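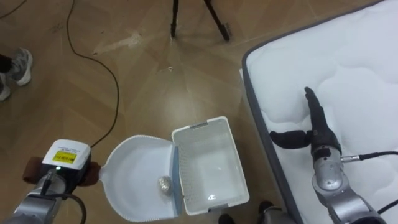

Sweeping Up Small Things
Home Science Sheet 10, by Cường Ninh, Flolthorpe Children's Library

A dustpan and brush are two tools that work as a pair. The brush pushes. The pan collects. Neither one has a motor, and the only power comes from a person's arm.

How a bristle works

A bristle is a thin, springy rod. When you press a brush against a surface, the bristles bend. When they slide forward, they try to straighten out again, and this pushes crumbs and dust along. If you press too hard, the bristles bend flat and their tips no longer point at the dirt. If you flick them too fast, light dirt jumps into the air and lands somewhere else. Slow, short strokes give the best control.

Why the pan has a lip

The front edge of a dustpan is called the lip. Dirt has to climb over it to get inside. On a thick, hard lip, fine dust stops at the edge and makes a gray line on the floor. Many pans have a strip of rubber there. Rubber is flexible, so it presses down into small dips and closes the gap.

Flat surfaces and bumpy surfaces

A wood floor is hard. The lip touches it along most of its length, and dirt slides easily. The joints between the pieces of wood can still hold dust, so sweep along them first and across them second.

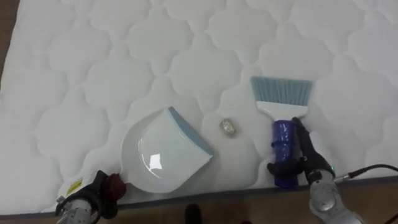
Fabric is harder to sweep than wood. It is soft, and it sinks under the weight of the pan. Quilting adds another problem. The stitches pull the cloth down in lines, and the padding puffs up in between, so the surface becomes a set of low hills and valleys. A crumpled ball of shiny material, like the one between the blue lip and the brush, is easy to see on white cloth, but it can roll into a valley and stay there. To move it, the bristles must reach down to the stitching and lift as well as push.

Try it

You need a dustpan, a brush, a folded blanket, and 10 small balls of scrap paper.

1. Put the paper balls on a bare floor. Hold the pan still with its lip down.
2. Sweep the balls into the pan. Count the strokes.
3. Put the same balls on the blanket and repeat.
4. Write both numbers in your notebook.
5. Press the lip down a little harder on the blanket and try once more -- the third number may be different.

Words to know

Bristle: one of the thin rods in a brush.
Lip: the front edge of a dustpan.
Quilted: made of layers of cloth and padding held together with stitches.

Next sheet: Why Lids Have Hinges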